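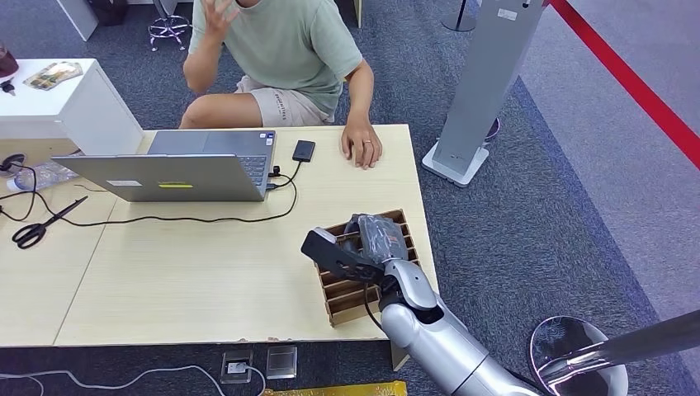
2 min read

Desk and packing FAQ
Last updated 26th March

I sell small homewares from my spare room under the name Vundico, and the same questions about my setup keep landing in my inbox. So I've put the answers in one spot!

Why do you use a cardboard divider box?
They're cheap, they're light and I can chuck one in the recycling when it gets tatty. I wrap each piece first, then every piece gets its own slot. I did try a plastic organiser once (a birthday present, sorry Mum) and the small stuff slid about like mad.

Do you wrap things before or after you sort them?
Before, always. I use plain grey wrap for nearly everything and write the order number on a sticker if two pieces are the same shape.

Doesn't the laptop get in the way?
A bit, yeah. I keep it open so I can tick orders off as I go, and the box lives beside it. If I've got a big order on I shift the laptop to the cabinet – but then I'm up and down all afternoon, so mostly it stays put.

Where do the scissors live?
On the left, next to whatever I'm working on. I'm on my third black-handled pair and I have no idea where the first two went.

How do you keep the cables tidy?
I don't, really. Tâm Từ gave me a packet of 5 velcro ties and I've used one of them. It's on my to-do list for March.

Is a pale desktop a pain to keep clean?
Not at all. I love a light wood-grain top, it makes the room feel bigger and dust hardly shows. Warm water and a soft cloth, that's it. Pen marks are another story – try a dab of metho on a hidden corner first.

Do you ever buy packing bits in bulk?
Only stickers. I got 2,000 in one go and I reckon they'll outlast me.

How many orders have gone out so far?
3,417 at last check, all packed at the same desk.

Can I reuse the box if you send me one?
Please do! Veikko Kemppainen wrote in to say he keeps seed packets in his, and a customer before him used hers for Christmas baubles. Flatten it and pop it behind a wardrobe if you don't need it straight away.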